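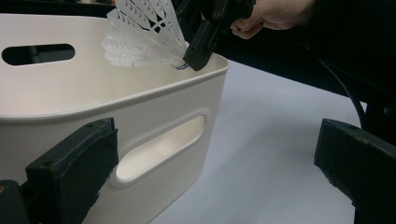
Surely it's just the crowd, came the remark from the back row the first time I taught this topic, and you could shut the book there and then. I didn't shut the book, but I've kept the remark, as most of us begin in the same spot. Home teams win more often than away teams. Home teams have more people shouting for them. What else is there to say?

Quite a lot, and it takes up this whole chapter!
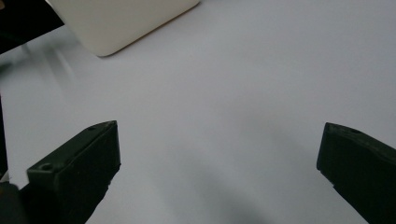

Chapter 6
Playing at Home
By Ahn | Draft text, 11/12/20

I grew up following Beleo, a club you won't have heard of unless you've driven through the town by mistake. The ground held 3268 if everyone breathed in. We were a poor side away and a decent one at home, and as a child I took this to be the natural order of things, like rain in the school holidays. Then in June one year we played a friendly at home against Gestell in front of 200 people, most of them eating, and won easily. So where was the crowd in that?

One match proves nothing, of course (chapter 2 again, sorry). But it's a good place to start asking questions. Gestell had come 371 kilometres by coach that morning. They had never played on our pitch, which sloped towards the railway end and was narrower than most. The referee lived locally. Any of these might have mattered, or none of them, or Gestell might simply have been thinking about their holidays.

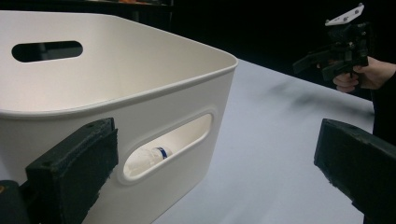
What I want you to get used to is pulling those things apart. Take travel first. If long journeys tire players out, then home sides ought to do better against visitors from far off than against the club down the road - and that's something you can check with a fixture list and a map. The pitch is harder. Teams do get to know their own grass, but you'd need a club that moved grounds to see how much it counts, and we'll look at Trunov in section 6.3 for that very reason.

Referees get a section to themselves, and so do matches played with no spectators at all.

Before you read on, pick a league with 20 clubs and write down each club's points at home and its points away. Keep the page handy. We'll be scribbling on it from section 6.1 onwards, so leave a wide margin.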